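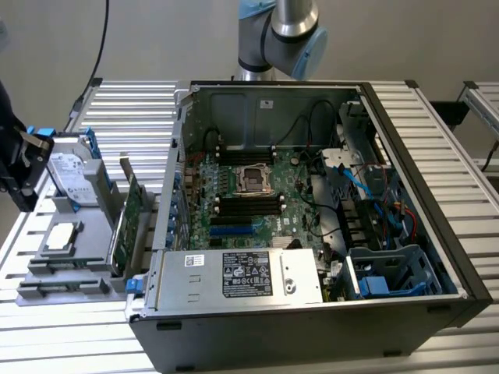 Figure 1. An open server tower on a slatted work table, with a gripper holding a Seagate hard disk drive at left.

Search this journal Advanced search Go

4.2 How couples keep and share their wedding albums

We now turn to the part of the study that our respondents plainly enjoyed talking about the most, which is what became of the pictures once the wedding itself was over. Of the couples we invited in and near Burkport, 328 returned the long form of the questionnaire, and 16 of those were kind enough to sit down with us afterward (often with the album open on the kitchen table, and more than once with cake).

Nearly everyone we visited had a printed album of one sort or another. Many had put it together themselves using Stevari, a layout service that was popular in the area during the study period, while others had left the whole job to their photographer. The couples who did their own layout told us, with a good deal of pride, about long evenings spent choosing between two almost identical pictures of the same dance, and they could usually still tell us which one had lost! Those who received a finished album spoke less about the choosing and much more about the day it arrived in the mail.

Sharing was a family affair. Parents tended to ask for prints, grandparents for a small book of their own, and friends were mostly content with a link to the online gallery. Five of the couples we interviewed had made a second, shorter album just for relatives who could not travel to the wedding, and these little books seemed to be handled a great deal more than the large ones.

We had expected, following our earlier pilot in Whiteley, that interest in the album would fade after the first anniversary. The interviews suggest a gentler pattern, in which the book goes quiet for a while and then comes out again when a baby is born, or a sister gets engaged, or someone in the family has died. We return to this last use, which we had not planned to ask about, in Section 5.

2 comments 16 shares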